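ok a thread on the weighing cell, cause three people asked and I keep typing the same answer in DMs

short version: one arm, one table, one kitchen scale, dry soybeans. the job is scoop from the tub, tip into the bowl, stop near the target weight. sounds dumb. eats my evenings

gonna go through how it's set up and what I look after. skip around if you want

TABLE
height matters way more than I thought. first build was too low and the wrist went almost straight at the end of every scoop. hated it. raised the whole top on blocks, reran the reach check, fine since

also: bolt the arm to the same thing the table is bolted to. mine were on separate legs for a month. every fast move the table drifted a hair. spent a week blaming the calibration

ARM
it's a Lerumeck, the small one, bought used. noisy on joint 4, always has been. I log the current on that joint every night and if it creeps up I regrease. twice now

the Lerumeck homing routine wants a clear path straight up. if you leave a lamp over the cell it will find the lamp. ask me how I know

cable along the forearm: leave slack at the elbow, more than looks right. zip tie at the wrist, NOT at the elbow. I tied it at the elbow first and it chewed through the jacket by September

FINGERS
a rough pad is worth it for thin plastic handles. smooth ones let the scoop roll in the grip, and then your tilt angle is a lie

pads get dusty. bean dust is real and it's kinda waxy?? wipe with a dry brush first, then alcohol. if you go alcohol first you make paste. made paste

pad swap is on a Tuesday whether they look bad or not. they never look bad til they're terrible

pads are Kaplan sheet, cut with a craft knife. I cut them a bit oversize and trim on the finger. glue, clamp, leave overnight, do not "just try one quick run"

after any pad change redo the closed position. new pads are thicker, the gripper thinks it hit something and faults. took me an embarassing amount of time the first time round

CAMERA
wrist cam only. no overhead. had an overhead and kept fighting with shadows from the arm

wipe the lens every session. same dust. lock exposure, lock white balance, write both down somewhere that isn't your head

if the cam mount gets bumped, even a little, rerun the hand-eye thing. 30 poses. yes all 30. I tried stopping early and the scoop hit the rim of the tub for two days straight

SOFTWARE bit, keeping this quick
the whole thing is a state machine I named Zudier for no reason. states: look, grab, scoop, lift, tip, settle, check. if check is under target it goes back to grab. that's it. no magic

most of the tuning is in tip. slow start, little wiggle, stop. tip fast and the beans leave in one clump and you overshoot every time

bean counts are useless btw, don't bother. weight only

force limit during scoop is set low. the scoop wants to dig down and the tub wants to slide. if it trips the limit it backs out and comes in shallower – works way better than pushing through

sticky mat under the tub if yours is skating. I go back and forth on this. the mat is grippy but then the tub tips instead of sliding, which is worse

SPEED
I run at 70 percent. full speed looks great on video and then throws beans at the wall

I'm at 391 runs on the current setup, log goes in a plain text file. date, target, final weight, one word for what went wrong. the one word column is the most useful thing in the whole project and I almost didn't add it

most common word is "clump". second is "rim"

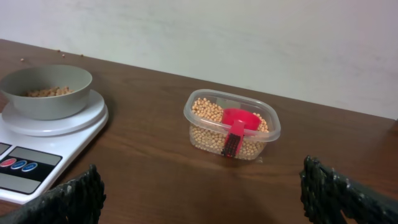
How long should the arm wait before it trusts the scale reading?
Wait till the reading has stopped changing for a full second, then take it. a fixed delay from the end of the tip is worse, a big tip shakes things longer than a small one.

more scale stuff while I'm here

tare at the start of every run with the bowl on. every run. it drifts as the room warms up, not a lot, enough to be annoying

turn off auto-off if yours lets you. if it doesn't, send it a little something to do between runs. mine used to go to sleep mid-batch and the log would just say zero zero zero

keep the scale and the arm on different power strips. I had weird jumps every time the gripper closed. moved the plug, gone. never figured out the real cause so if you know tell me

level it. put a bubble on it, shim a corner, done

WHEN IT BREAKS, the order I check:
pads
closed position
cam mount
scale level
joint 4 current
then and only then the code

I used to go straight to the code. code was fine like nine times out of ten

spares I keep in the drawer: pad sheet, one gripper cable, fuses, a second scoop, the weird short hex key that only fits the Zirberg mount plate. order two of that key. they walk off

end of day: park the arm folded, power off at the wall, lid on the beans, vacuum the table. beans under the base plate will get you eventually, one bean and the base rocks and you'll chase it all morning

next up is rice, over my own objections. smaller scoop, and I'm prety sure the tip settings all go in the trash. will post numbers when there are numbers

parts list is in the pinned post, don't ask for the CAD yet it's a mess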